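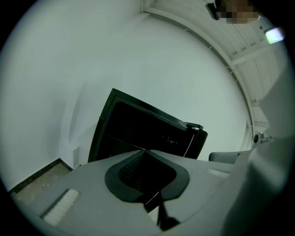 *Hand-held gripper facing the black door. White walls, slatted white ceiling.*

# Open day at Stellero: the hand-held gripper station

The July open day ran in the Stellero building from 10 a.m., with groups of 11 admitted at a time. The program had three stops: the Prurko bench, the Sultik arm cell and the hand-held gripper station. This page covers the third. Pictures from the other two stops will go on their own pages.

**Task.** Door approach and handle reach. The operator carries the gripper by hand, walks up to a closed door, lines the fingers up with the handle, and backs off. Each run is logged as one episode. The target for the day was 200 episodes, divided between Stellero staff and visitors who wanted a turn.

**Picture notes.** The view is from the gripper's own camera, so the light gray body takes up the lower part and one finger stands large and blurred on the right. The dark recess near the center of the body has a patch with a fine black grid pattern inside it. The door handle is short, horizontal and black, high on the door and toward its right side. A thin white cable runs down the door's right edge.

**Lens.** The wide-angle lens bends straight lines strongly, and the door leans accordingly. Frames are stored as recorded; correction is applied later, in the Nomura processing step. Visitors asked about this more than about any other item — the short answer is that the correction settings can be changed afterward, and a raw frame can always be processed again.

**Session limits.** Visitor turns were held to 7 minutes, including the briefing. Episodes shorter than two seconds are dropped at import. A repeat is started from the floor mark, with the fingers fully open.

**Handouts.** The station sheet is 37 pages and covers grip force, calibration and the episode log format. Printed copies are kept at the Stellero front desk. The Prurko and Sultik sheets are separate and have to be requested by name.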